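## 4. Setting up the bedside table

Applies to the round tables in all Gruluvbridge guest rooms. Start once the bed is in its final position and the floor has been swept.

1. Stand the table in the corner between the wall and the headboard, on the socket side of the bed.
2. Check that it does not rock. If it does, move it a little before touching the feet.
3. Set the telephone at the back of the top, with the handset on the left and the keypad facing the bed.
4. Let the coiled cord hang down the left side.
5. Lay the television remote in front of the telephone.

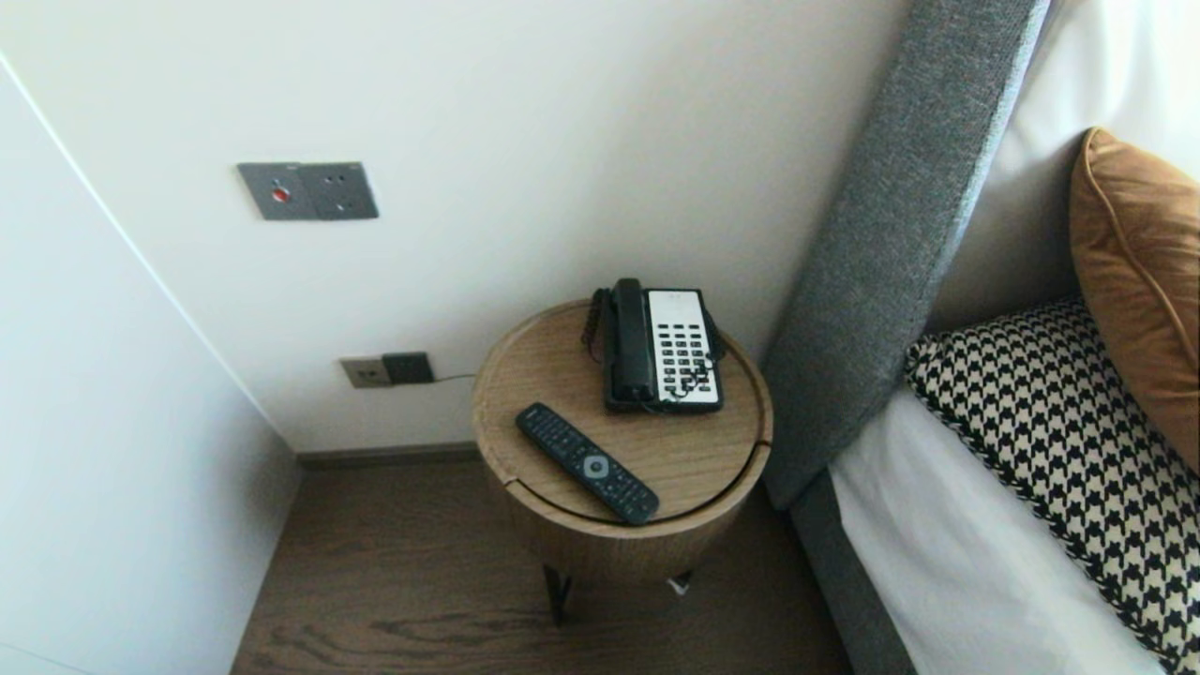
*Fig. 4.1 Table in the corner, telephone at the back, remote in front.*

**Note:** The adapter goes in the right-hand half of the double socket. Run its cable along the wall, never under the rug or the bed.

### 4.1 Feet and floor

The legs are thin metal and will mark the boards if dragged. Lift the table by the drum with both hands. Felt and foam pads are kept in the Devska box on shelf 97; use whichever fits the leg.
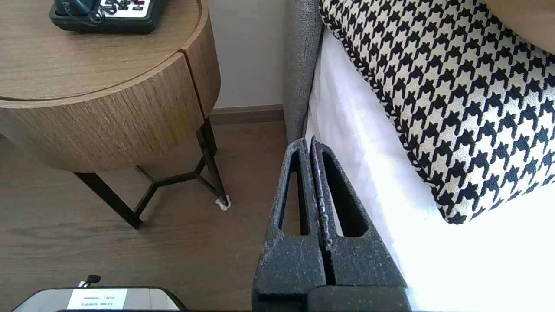
Replace any pad that has worn through or slipped. Wipe the leg first and let it dry, then press the new pad on firmly.

**Caution:** Do not lift by the rim of the top. Remove the telephone before moving the table.

### 4.2 Checking and storing the remote

6. Open the battery cover and fit two fresh cells.
7. Switch the television on and off once from the bed.
8. Wipe the remote with a barely damp cloth.
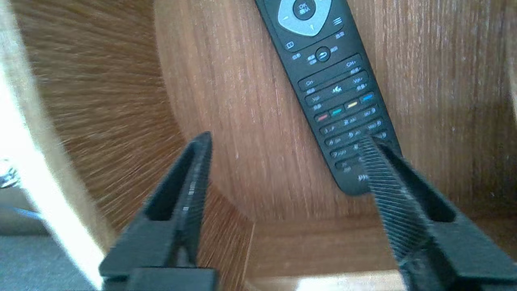

Rooms 200 and 310 are let by the month, and the remote is put away between guests. Try the main controls before you do. On this model the round OK button sits inside the silver-grey ring, the back button is below it, and the row of red, green, yellow and blue buttons comes above the numbers. Report a sticking button to Pouran Rashti on extension 470.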